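Wimlow Facilities Help Desk
Ticket 293: Room bookings not appearing on door panels
Opened: 21 July 2021
Status: Resolved

Staff on floor 4 reported that bookings made through the Hilico calendar were not reaching the panels outside the meeting rooms. Bookings made at the panel itself were recorded correctly. The fault affected 7 rooms.

The panels were restarted and the network connection was tested. No fault was found with either. 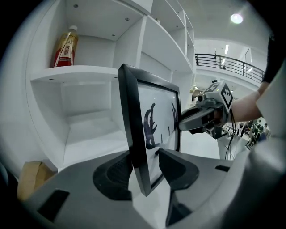 Further checks showed that the password for the shared calendar account had expired. The account had last been renewed in February. A new password was issued and entered in the Hilico settings, and all waiting bookings were sent to the panels within 18 minutes.

Departments are asked to review any booking made during the outage and to cancel duplicates.

Related tickets
Jornmont building: panel clock one hour slow
Atallah wing: guest Wi-Fi sign-in page blank
Recurring bookings lost after room name change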